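Hilo sobre presupuesto de célula de manipulación para piezas frágiles. Llevamos desde julio con esto y ya hay números suficientes para ordenar ideas. 1/9

Punto de partida: una línea de embalaje de cerámica decorativa en Stomholm, pieza curva, esmalte brillante, tamaños mezclados. El pliego pedía brazo, pinza, cámara de muñeca y mesa. La simulación iba como "opcional". Fue lo primero que movimos a la parte fija. 2/9

Motivo: en simulación una pieza rota cuesta cero. En planta, cada ensayo de agarre fallido sale del margen. Presupuestamos 800 episodios simulados antes de firmar el pedido de la pinza. El brazo se queda el último, tiene el plazo de entrega más corto. 3/9

Lo que más condiciona la compra es la vista de muñeca. Con la pinza cerca, la pieza ocupa buena parte de la imagen y de los dedos se ve muy poco. Si la política depende de esa vista, hay que decidir óptica y soporte antes que el resto. 4/9

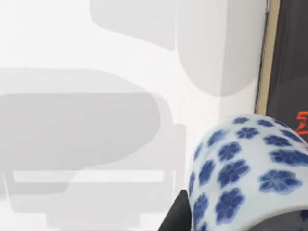

Render de simulación: jarrón de porcelana con flores azules, dedo negro de la pinza contra el lado inferior izquierdo.

Dos cosas a mirar en ese render. Las sombras sobre la superficie blanca son grandes y de borde difuso, y el contacto queda en la parte baja de la imagen. Para nosotros eso se traduce en dos partidas: iluminación difusa controlada y una segunda cámara fija. Ninguna estaba en el pliego original. 5/9

Pinzas. Comparamos la Narum de dos dedos con la Egger de carrera larga. La Egger abre más, pero pesa más y nos comía carga útil del brazo. La Narum cierra a 94 mm de apertura máxima, justo para el cuello y corta para el cuerpo de los modelos grandes. Pedimos Narum con dedos a medida. 6/9

Los dedos a medida se presupuestan como consumible. Hemos puesto 4 juegos para el primer año, con recubrimiento blando. Si el proveedor los mete en "accesorios", pedid precio unitario y plazo por escrito. A nosotros el plazo nos cambió entre la oferta y la confirmación. 7/9

Software: licencia de Pramuta por puesto, renovación anual. Ojo con el cómputo, que no va incluido. Las 100 horas de render que traía la oferta se agotan rápido si se varían luz, textura y posición de la pieza. Aleatorizar el estampado multiplica los episodios y no vimos forma de recortarlo sin perder variedad. 8/9

Orden de compra que dejamos cerrado: simulación y cómputo, cámaras e iluminación, pinza y dedos, mesa, brazo. Falta por resolver quién asume la rotura durante la puesta en marcha; el integrador la excluye y el cliente también. Cuando haya respuesta la añado aquí. 9/9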